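Ticket: Used car repossession listing, deposit not returned and wrong mileage shown
Trakora Vehicle Auctions - Buyer Support
Status: Closed

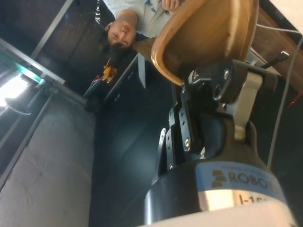

Curved wooden piece with a rounded rim, held in a gripper.

Opened by: Seon-mi Yeom, Nanville
Category: Payments / Listing accuracy
Priority (set by customer): Urgent
Priority (set by system): Normal

Seon-mi Yeom, 09:12
Hello. I put down a deposit of £700 on a repossessed Brovach estate on your site. Silver, five doors, one previous keeper, "sold on behalf of the lender". The listing said 3,251 miles. I thought that was very good for a car with a worn-through driver's mat, but I am an optimist and it was late.

I went to see it at the Nanville yard. The odometer and I had a long look at each other. It does not say 3,251. It says a good deal more than that, and it has the extra digit to do it with. I told the man at the gate I didn't want the car and he said to cancel online. The cancel button is grey. I have pressed it anyway, several times, in case it was shy.

Please cancel the sale and send back my £700.

Automatic reply, 09:12
Thank you for contacting Trakora. Did you know most questions can be answered in our Help Centre? Suggested articles: "How do I pay my deposit?", "Can I pay my deposit early?", "Paying the rest of the balance".

Seon-mi Yeom, 09:20
I have read all three. I now know a great deal about paying you.

Bit-na Cho, Buyer Support, 10:05
Good morning, I've picked this up. Sorry about the articles, I don't choose them.

Could you tell me:
- the lot reference at the top of the listing
- whether you signed anything at the yard
- what the status line says on your account page, word for word

A photo of the odometer would help too, if you took one. You can send it by replying to the email copy of this ticket.

Seon-mi Yeom, 10:31
Lot reference is on the receipt, which I've emailed along with the odometer photo. I signed the visitors' book and nothing else. The status line says "Congratulations! Awaiting collection (overdue)". The viewing was yesterday, so I'm not sure how I've managed to be overdue already.

Bit-na Cho, 11:48
Received, thank you. Two separate things are going on.

First, the mileage. The lender sends us a spreadsheet with every batch of repossessed vehicles. For this batch the last digit of the mileage column went missing on import, so your car came through as 3,251 when it should have had five figures. I've compared your photo with the lender's original sheet and they match, give or take the drive to the yard.

Second, the button. Cancelling online is switched off once a car is marked "inspected", on the theory that a buyer who has seen the car and said nothing must be happy with it. You did say something, but you said it to the gate, and the gate doesn't have a login.

I've asked the payments team to release the deposit by hand.

Seon-mi Yeom, 11:55
Thank you, that is clearer than I expected. Will I be charged storage? I've just had a text saying I owe £14 for today.

Bit-na Cho, 12:10
No. Please ignore the text. I've put a stop on the storage charge, though a second text may already be in the queue.

Seon-mi Yeom, 12:11
It was. It has arrived. It says £14 again and has a smiling car on it.

Bit-na Cho, 12:14
Noted. Ignore that one as well.

Internal note (visible to customer in error), 14:02
Payments say refund can't go through while lot is "awaiting collection". Yard say they can't take it off "awaiting collection" until refund has gone through. Have asked each to ring the other.

Seon-mi Yeom, 14:09
I can see that note, by the way. I am rooting for you.

Bit-na Cho, 15:36
Ah. Thank you, and sorry.

The yard has now marked the lot "withdrawn by seller", and that lets payments get on with it. The refund of £700 was released at 15:20 and goes back to the card you used. Your bank decides when it shows up, so please give it a few working days before you come after me.

We've also taken down the rest of the batch while the mileages are put right. A Yeon hatchback was on there with 2,000 miles and a tow bar that had clearly been through a lot.

Seon-mi Yeom, 15:50
I had that one saved as my second choice.

Bit-na Cho, 15:58
I would unsave it. If you do carry on looking at repossessed cars, with us or anyone else, it's worth checking the past test records against the advertised mileage before you pay a deposit. They're free to look up with the registration number. Ask for the service book as well, but don't be surprised if there isn't one. Lenders get the car and the key (often just the one key) and not much of the paperwork.

Lower prices on these are real enough. The lender wants it gone and isn't going to polish it. You do have to be your own nosy uncle.

Seon-mi Yeom, next day, 08:40
Refund is in my account this morning, full amount. Happy for this to be closed. The status line now says "Congratulations! Withdrawn".

Bit-na Cho, 09:03
Glad it's arrived. I've passed the wording on to the web team, who have added it to a list. Closing the ticket now.

Resolution: Refund issued. Storage charge cancelled. Mileage import fault logged separately.

Automatic message, 09:04
Your ticket has been closed. How likely are you to recommend Trakora to a friend looking for a car?

Seon-mi Yeom, 09:06
Six. All of them for Bit-na.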